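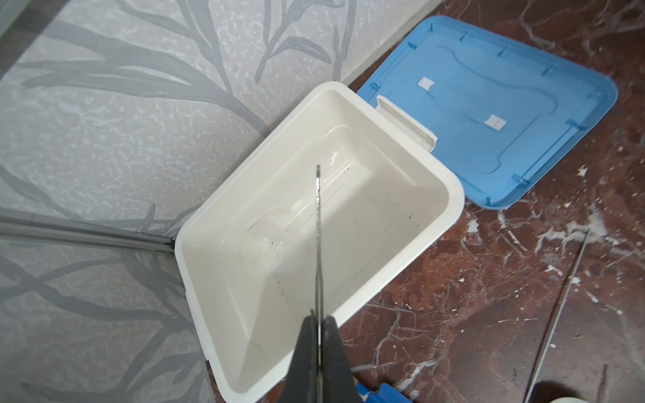 Junus tapered fingers in dark grey, gripping a thin metal rod over an open white bin.

Junus tapered finger set, pair, dark grey
Part number J-157
Fits the Junus two-finger gripper with the wrist camera bracket
In stock at Terport, spares from Flundalham

Hello! I'm Tamunoemi Oyewole and I look after the gripper side of things at Ogbonna, so if you ring up with a question about fingers it'll probably be me who answers. I also run a set of these on our own cell most days, and what follows is a mixture of what you get in the bag and how I keep mine going.

What they're for

Thin stuff, mainly. Rods, wire, skewers, the handles of small tools, anything where the wide standard fingers feel like you're picking up a pencil in oven gloves. The tips narrow right down and meet at the very end, so you can see past them with the wrist camera and you can get down between the walls of a bin without knocking the rim (well, most of the time). They'll hold bigger things too, but if you spend your day lifting boxes then please buy the wide ones, they're cheaper and they last longer.

What's in the bag

Two fingers, left and right, marked on the back
Four short screws and two spares
Two locating pins
A hex key that fits the screws
A thin brass shim for setting the gap

The screws have a dab of blue thread lock on them already. It's good for one fitting, after that put a fresh drop on each time.

Fitting them

Park the arm with the gripper pointing down and at a height where you can see the tips without crouching. Switch off at the controller and wait for the brake to click in. I know it's tempting to leave it live and just put it in hold. Please don't, the fingers close faster than you think.

Take the old pair off one at a time and wipe the faces underneath. Grit in there is the commonest cause of a pair that won't line up, and you can chase it for an hour before you think to look. Push the pins in with your thumb; if they need a hammer, something's wrong. Left finger first, screws in finger tight, then the right one. Now close the gripper gently by hand using the release lever, slip the shim between the tips, and nip the screws up a little at a time, swapping from side to side. Slide the shim out. It should drag slightly, like a bookmark in a tight book.

Then power up and run the finger calibration from the menu. It opens and closes 16 times and saves the new zero by itself. If you skip it the gripper will still think it has the old fingers on, and you'll get a squeeze far harder than you asked for.

Setting the grip for thin rods

Start low. I set the force at the bottom of the scale, close on the rod, and give it a tug with my fingers (arm in hold, obviously). If it slides, go up one step and try again. Rods with a rough or toothed section are easier if you grip them on the smooth part, because the teeth chew into the tip pads and then the pads hold everything crooked for ever after!

The other thing is where along the rod you take hold. The further it sticks out in front of the tips, the more any small twist shows at the far end. If you're reaching down into a bin, teach the approach with the rod in the grip and not with empty fingers. I've bent a few by forgetting that. Add a waypoint well above the rim and come down from there slowly.

Looking after them

Every shift I wipe the tips with a dry cloth, and with a drop of washing-up liquid in warm water if they've been near anything greasy. No solvents on the pads, they go soft and then they go sticky. Have a look along the inside edge while you're there, because a little burr on one tip is enough to make a thin rod roll sideways as you close.

Every 1,000 cycles or so, check the screws and do the shim test again. The counter is on the second page of the gripper menu, and you can set it to nag you. I put mine on the first screen, otherwise I never look.

Clean the camera window at the same time. Use a lens cloth, one that hasn't been anywhere near the fingers.

If something's off

Tips touch at the bottom but there's light between them higher up: loosen, clean behind, refit. It's nearly always dirt.

Rod tilts as the gripper closes: one finger is sitting forward of the other. Check the pins are right home.

Gripper hums and won't settle: force too low for the weight, or the calibration didn't save. Run it again before you change anything else.

One tip chipped: replace the pair. We do sell singles, but a new finger against a worn one never quite meets, and I'd feel bad taking your money for it.

The numbers

Finger length: 100 mm
Colour: dark grey
Sold as: matched pair
Replacement pads: J-157P, order separately

Ordering

Add to the basket as usual, or email the Terport counter with your gripper's serial number if you're not sure which bracket you've got. Pads come from Flundalham and take a few days longer. We're changing the pad glue in October, so if you like the present one, put a spare set in your drawer now.

Page last changed 27th September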